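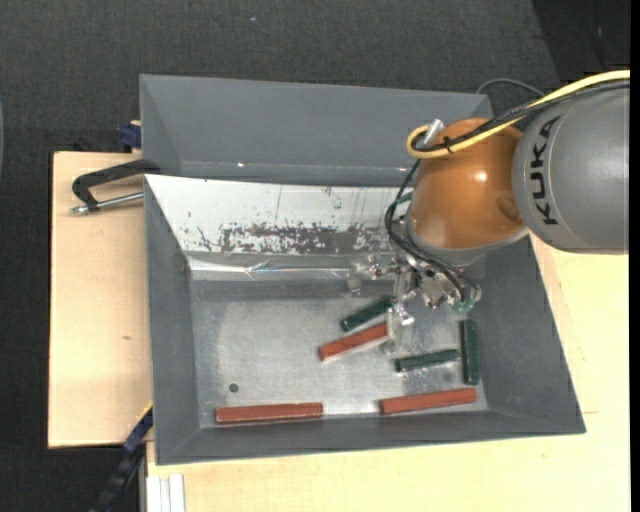 ## What is the Fliteo picking kit?

Fliteo is an add-on package for a robot arm you already own. It's sold by Desar and covers a gripper, a camera, a small control box and a year of access to Prulodach, the software that decides which object in a bin to go for next. The arm isn't included. Neither is the bin, the bench, the guarding or the person who sets it all up, and you should price every one of those before you read the brochure again.

## Who wrote this page?

Sverre Viklund, for Gough. We advise small workshops on whether to buy automation, and a good share of our advice is to wait. Desar lent us the kit and we sent it back. We don't take commission from them or from anyone who competes with them.

## The brochure says it "learns any part in minutes". Does it?

It learned plain blocks quickly. Ours were green and reddish-brown, simple long shapes, and the software was making sensible guesses about them before lunch on the first day. I wouldn't read much into that. A block with flat sides and a solid colour is about as friendly as a part gets, and I suspect that's why so many demos use something like it.

"Any part" is another matter. We tried a bent wire bracket and gave up. The camera saw it well enough, but the suggested grips were nonsense, and support told us that thin wire is "on the roadmap". I've been hearing about roadmaps for a long time.

## How many picks did you run?

2,019 attempts are in the log. It's enough to get a feel for the thing and not enough to say how it will behave after a year of dust and shift work. Desar quotes a success figure in its sales material. We asked how a success was defined and got two different replies from two different people, so we've left their figure off this page.

## What went wrong most often?

Parts against the walls. A part out in the open is easy. One lying hard against the front or the side leaves very little room for a finger to get down beside it, and the kit either refuses to try or nudges the part and looks again. It can do that for quite a while.

The second most common fault was two parts lying against each other. Sometimes Prulodach treated the pair as one long object and picked a grip point right at the join.

We logged 67 stops where a person had to step in. Some of these were our own fault (a loose cable tie, a bench that had been bumped) and I've kept them in, as your bench will get bumped too.

## Does the shape of the bin matter?

More than Desar lets on. A bin with sloping sides sends parts back toward the floor, which helps. A shiny floor doesn't. Bare metal throws reflections, and the camera now and then offered us a bright patch as something worth picking up. Turning the overhead lights down cured most of it. Worn or matte surfaces gave us less trouble than polished ones.

Whatever bin you use, clamp it. The software assumes the walls are where you said they were on setup day. Move the bin a finger's width and you'll hear the result.

## Is the gripper any good?

I went in expecting to complain about it and mostly can't. It's a fairly busy piece of hardware, with more fittings and screws than I like to see in something that works inside a bin, but it held on to what it picked up and nothing fell off. The clear fingers are meant to block less of the camera's view. I couldn't measure any benefit from that. They do scratch, and scratched clear plastic catches the light. Ask what a spare pair costs before you sign. We were quoted a price by phone and a higher one by email.

## Will it work with my arm?

Check the compatibility list, then ask Desar for the name of a customer who runs your exact arm and controller. The list has a column headed "supported" and another headed "supported (beta)", and the second column is longer. If no customer can be named, treat your arm as unsupported.

## What about the cabling?

Plan it early. The kit adds several lines to whatever already runs down your arm, and the manual gives the subject half a page. You need enough slack for the wrist to turn fully and not so much that a loop swings out and catches the wall of the bin. We re-routed ours four times. The manual's drawing shows a tidy bundle on an arm that is standing still, and any bundle looks tidy on an arm that is standing still.

## How long does delivery take?

Desar told us 16 weeks for a purchased kit. The loan unit came sooner, which tells you something about where loan units sit in the queue.

## What happens when the first year of Prulodach runs out?

You pay for another, or the kit falls back to what they call basic mode. Basic mode picks from fixed positions. It can't look into a bin and choose, so you'd be left with a costly gripper on a robot that could already go to fixed positions. Nothing on the main sales page mentions it. You'll find it in the licence terms, quite far down.

Ask for the renewal price in writing, for more than one year ahead. They declined to give us one.

## Does it need an internet connection?

For training new parts, yes. For running parts it already knows, no — we pulled the plug in the middle of a run and it carried on. Credit where it's due. Images from the camera are uploaded during training, though, and the setting that limits this is off by default. If your customers care who sees their parts, find that setting first.

## Is it safe to stand beside?

The kit doesn't change what your arm is. An arm that needed a fence before still needs one after. I mention it only because a salesperson implied otherwise in front of me, and when I asked for that in writing the subject moved on to colour options. Get your own risk assessment done by someone who isn't selling you anything.

## Should I buy one?

If your parts are solid, simple and much the same size, if your arm is on the proper supported list, and if you have someone on staff who enjoys fiddling with lights and cables, I'd ask for a loan. Put your own parts in your own bin and let it run for a full shift without a Desar person in the building. They may push back on that last condition. Hold to it.

If you're hoping to cut a wage next month, I'd leave it alone.

## Will you update this page?

When there's something to add. Desar says a new Prulodach release will fix the problem with touching parts, and I've asked for another loan so we can find out. The answers here were last checked on May 31, 2023, against the software version that came with our unit.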